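In Praise of the Taped Table

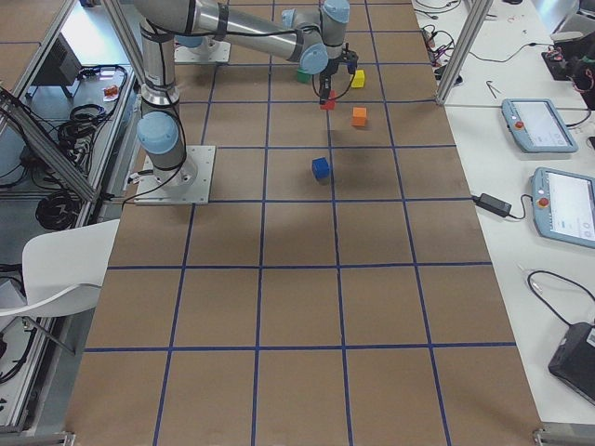 By Vaughn Begay
Opinion | Mar 30, 2026

Cardboard and blue tape. Best work surface there is, and I will argue with anyone.

I've paid for the other kind. A Drastby cutting mat, lovely thing, 164 dollars, and I spent a month afraid to put a mug down on it. Then a roll-out from Wosix that curled at the corners. Sold both. Flattened some boxes, bought a roll of dark blue tape, ruled the whole table off into rectangles. One evening. Looks a bit rough. Fine.

What does a grid do for you? It gives things an address. A red cube on bare cardboard is just somewhere. Put tape lines down and it's in a square, with a yellow one over to the side and a blue one off by itself, and you can say so out loud to another person and they'll know wich spot you mean. Try that on a bare desk. "Over there, no, more left." I've lost whole afternoons to more left.

And the brown. People want white surfaces now, white everything, the Nyanda catalog is 40 pages of it. But little bright things show up beautifully on cardboard. Green, orange, red, all of it. No glare in your eyes either. Scuff it and who cares, peel it up, lay down another box.

My other complaint is clutter. Folks tape a nice grid and then fill every square by lunchtime. Don't. Leave half of it bare. Empty squares are where the next job goes, and if there aren't any you end up working on the floor, I have done this, my knees remember.

The objection I get is that it looks temporary. Well, it is. So was the 2,000 dollar Skastavetti bench my old shop bought, it went out the door in April the year after. Mine cost me the tape. If the lines aren't quite parrallel, leave them. You'll stop seeing it in a week.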